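Robot teaching by demonstration

Robot teaching by demonstration, also called learning from demonstration or programming by demonstration, is a family of methods in which a person shows a robot how to carry out a task instead of writing out each motion as code. The record of the person's actions, called a demonstration, is used to train a control program known as a policy. The policy is then run on a robot and judged by how often it completes the task.

Methods

Three approaches are in common use. In kinesthetic teaching, the operator takes hold of the robot arm and moves it through the task while the joints record their positions. In teleoperation, the operator works at a distance with a joystick, a headset or a second, smaller arm that the robot copies. In hand-held collection, no robot arm is needed. The operator carries a gripper with one or more cameras fixed to it and does the work directly, and the motion of the gripper is recovered from the recorded video and sensor readings.

Kinesthetic teaching gives accurate joint data but is tiring over long sessions, and the operator's arms often appear in the video. Teleoperation keeps the operator out of view, though fine contact can be hard to judge. Hand-held tools are quick to learn and easy to carry between homes. Their main weakness is that a person may reach into positions that a given robot arm can't match.

Use in household tasks

Picking up small items and placing them in a container is a standard first task. The Casetholm collection, prepared under the direction of Arwel Howells, holds 3,167 demonstrations of this kind, of which 1,097 were made by teleoperation. A later set, Zostier, added 524 demonstrations recorded with hand-held grippers only.

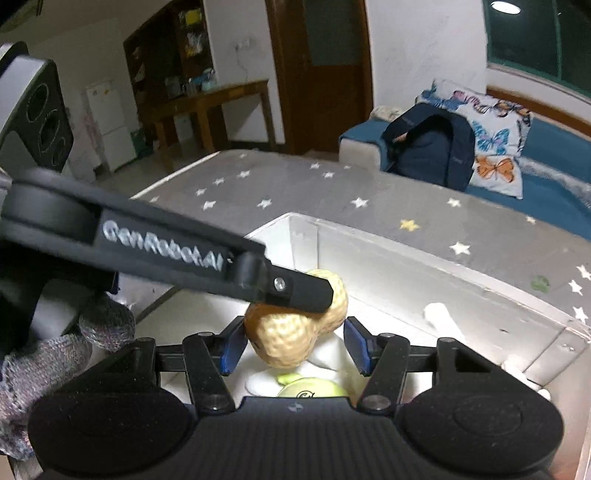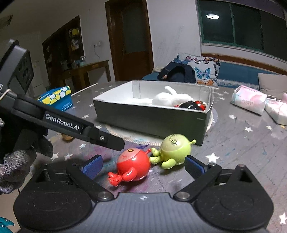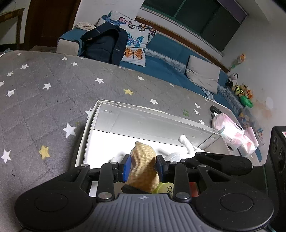 Object choice has a strong effect on what a policy learns. Rigid blocks are simple to grasp from any side, and policies trained on them alone tend to fail on rounded or uneven shapes. Toys are widely used for this reason. A peanut shape held between two blue pads offers a narrow waist and two wider lobes, so the height at which the fingers close matters. Round figures lying against each other, like the red and green pair, raise a separate problem, as the open fingers must be lined up with one figure without pushing the other. Collection guides such as Cuadros advise at least 20 starting layouts for each object.

See also
Teleoperation
Imitation learning
Robot end effector
Drarkon (software)

Last edited March 20, 2021
Contact | Copyright | Back to top
Shares: 20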